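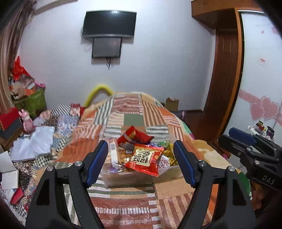
3 min read · 11 replies

Open day at Dolon: was it worth the drive? (July)

gultley_gary
Posting this while it's fresh. I went to the Dolon open day out past Kasumside, the one with the hand-held grippers where people tidy up a bedroom and the robots are supposed to pick up the habit later. The picture at the top is from the bedroom demo. Clear plastic tub of snacks on a bed, gripper fingers on either side of it, very patient people on the other end.

I want to be fair. The coffee was good. The parking was a field. The talk by Subira Barasa was the best part, mainly because she answered what people asked her instead of what was on the slide. But if you went expecting a robot that tidies a bedroom, you got a person who tidies a bedroom with much worse hands than the ones they came with.

nepia_nights
I was in the 3 pm group and I thought it was great? You could see exactly why a bag of chips is a hard object. It crinkles, it slides, it has no real edges. I've never respected my own fingers more.

torque_wench
Chips or whatever was in there. The big red bag had Chinese lettering and I don't read Chinese, so for all I know it was a bag of very light gravel.

gultley_gary
I asked if we could open it. I was told it was "part of the set."

oldmanlathe
Forty years I worked around machines and at an open day you showed the machine. You switched it on, it made a noise, a child cried, everyone went home happy. Here I drove 84 miles to look at somebody's quilt.

nepia_nights
It was a nice quilt though.

oldmanlathe
It was a very nice quilt. My wife wants to know where they got it.

pkarras
Pantelis Karras here, I helped run the bedroom. Thanks for coming, including the ones who are grumbling. A few answers.

The grippers are hand-held because that's the fastest way to record how a person does a job using the same two fingers the robot will have. If you can't do it with those, the robot has no chance. The blue pads are rubber, and yes, they are the part everyone wanted to squeeze. We saved 1423 recordings before the open day and the snack tub is one of the tasks people hate most.

The clutter is on purpose. A robot that has only seen a bare bed is going to have a bad time in my apartment.

torque_wench
So the little pink rabbit was on purpose?

pkarras
The rabbit stays.

lam_u
Lâm Ung, visitor, no connection to Dolon. I disagree with Gary a bit. I tried the grippers for maybe ten minutes and came away thinking the problem is you can't feel anything. You squeeze, you look, you squeeze more. Yến Hà from my robotics club was way better at it than me and she said the trick was to go for the crumpled top of the bag and forget the middle. That's the sort of thing I'd never have gotten from a video.

gultley_gary
That I'll grant. I went for the middle every time. I also went for the narrow white bar standing up against the rim and knocked it into the tub like a bowling pin, in front of roughly 3 children who will remember it.

benchvise_bob
Am I the only one bothered that they advertised "see our robots at work" on the flyer? Where were they? I saw one arm in the lobby with a sheet over it.

nepia_nights
It was resting.

benchvise_bob
I'm serious. If the flyer says robots, bring robots. If it says come handle snacks in a bedroom, fine, I'll wear different shoes.

pkarras
Fair point about the flyer. Quang Đàm wrote it and he has been told. The arm in the lobby had a bad cable and we ran out of morning.

oldmanlathe
A bad cable! Now that is an open day.

torque_wench
Would I go again? Probably, if they do the kitchen. Gary can stand by the eggs.

gultley_gary
I'll be parked in the field. Does anybody know if the Gultley road is still closed after 6, or was that only for the one evening? Took me forever to get out.

lam_u
Still closed when I went by this morning. Go around by the feed store.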